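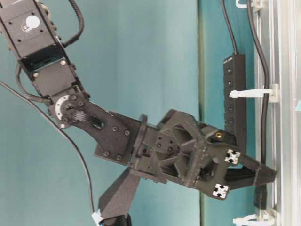
April
By Teresa Hayes

Fistex opens its gas detection range to smaller sites

Fistex has released the Drulinach 8, a fixed methane and propane monitor designed for workshops, cold stores and small treatment plants that have had to make do with handheld checks until now. The unit was developed at the company's Boststead lab and spent the winter on trial at 46 sites, from dairy sheds to municipal pump stations.

"We're thrilled with how it came through the cold months," said Cillian Scanlon, product manager at Fistex. "Operators told us they wanted one grey box on the wall that they could read from the doorway, and that's what we've built."

Each monitor takes up to eight sensor heads, wired back to a single display. Readings are logged every minute and can be sent to a phone or an existing alarm panel – no separate server is needed. Sensor heads clip out for calibration, and a spare can go in while the original is at the service centre.

The trial produced 293 alarm reports, all reviewed by Sanne Michiels and her applications team. Their notes led to a louder sounder, a larger mute button and a new colour scheme for the display, which several plant crews had found hard to read under sodium lights.

Gallagher will distribute the Drulinach 8 and is taking orders now. Installer training begins next month at Boststead, with evening sessions starting at 6 p.m. for crews who can't get away during the day. Keegan McAlister is looking after bookings and would love to hear from first-time installers – places include a take-home wiring guide and lunch or supper.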